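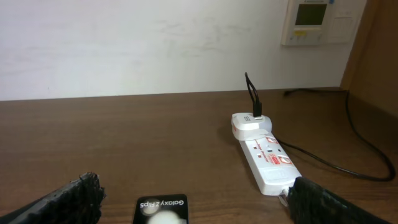 What the second arm costs

When Fereshteh Azimi put in for a second robot arm at Cadwaladr, the repair and resale business she manages in Anthorpe, her request ran to a single page. The one that went to the owners in April ran to 40.

Most of the extra pages had nothing to do with the arm. They covered finger pads, power, benches, spare cables and staff hours, all the things the first purchase had left out.

"We budgeted for a machine and a day of training," Azimi says. "Then we spent the rest of the year finding money for everything around it."

The work itself is small stuff on ordinary desks: phones, plug-in chargers, power strips, cords that have to be moved out of the way before anything else can be picked up. Gripping it all is hard on the pads. Pejman Karimi looks after the equipment and keeps a log of every set he changes. By the end of the first year he had gone through 51.

A set from Zurnimska, their supplier, isn't dear. Freight on small orders was the trouble, and over the year it came to $1,782, more than the pads themselves. The new plan has them ordered quarterly and kept on a shelf.

Shahram Bagheri, who does the books, wanted the numbers laid out over 3 years instead of one. He also asked for a separate line for downtime. The first arm sat idle while a wrist camera was away for repair, and two people were still rostered to work beside it.

Leasing was considered. Oskari Pitkänen, who runs a similar shop in Zallville, leases both of his and likes having a fixed monthly cost. Azimi found the terms less appealing once she read the part on wear. Pads and cables were excluded, and so was any change to the gripper made on site — Karimi makes those changes all the time.

They decided to buy, with a service contract for the first two years only. The owners approved the arm and the pads but cut the second bench. Azimi plans to ask again in the spring. For now the new arm will share a desk with the old one, and Karimi is working out where the cords will go.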